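Zindberg hall sorts household goods ahead of reopening

The community rooms on Zindberg Street will reopen to families in September, after a winter of sorting furniture, toys and kitchen goods handed in by people living nearby.

Fendent Neighbourhood House, which runs the rooms, has been taking in goods on Friday mornings for its home start program. The program helps households that have moved at short notice and need basics such as a fridge, a few chairs or somewhere for a child to sit and draw. Last year it passed on 571 items, most of them small furniture and bedding.

A grant of $3000 from the Rizzi Fund will pay for delivery costs and for new shelving in the front room. Workano, a removals business based in the next suburb, has agreed to lend a van and driver one day a month.

Large appliances are the hardest things to place, the house said in its latest newsletter. Many rental flats already have a fridge, and those that don't are often up a flight of stairs. Folding chairs and low tables go quickly — they fit in the back of a small car and can be put away when they aren't needed.

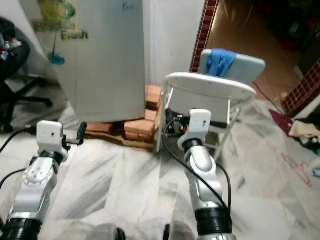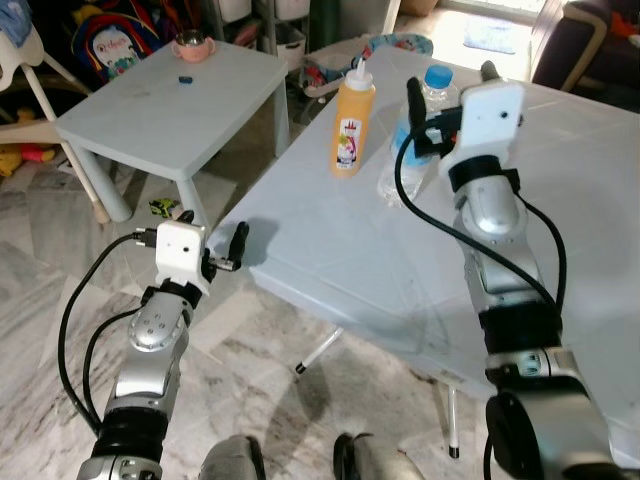
The white fridge stands on bricks in the first photo; the second has a large table and, behind it, a smaller children's table with a pink two-handled cup on it.

What can be dropped off

The house is asking for chairs, children's tables, storage bins, floor mats and clean backpacks in good order. Soft toys are welcome if they have been washed. Zips and straps on bags should work, and folding furniture should lock open properly.

It can't take mattresses, car seats, cots or anything with a damaged power cord. Fridges and washing machines are accepted by arrangement only, and must be emptied and cleaned before they arrive.

Drop-offs are open from 8 am to 10 am on Fridays at the side entrance. Parking out the front is limited during school drop-off, and drivers with larger items are asked to use the rear lane.

Families wanting to apply for goods can pick up a form at the front desk or ask their school office for a copy. Requests for delivery should be marked on the form.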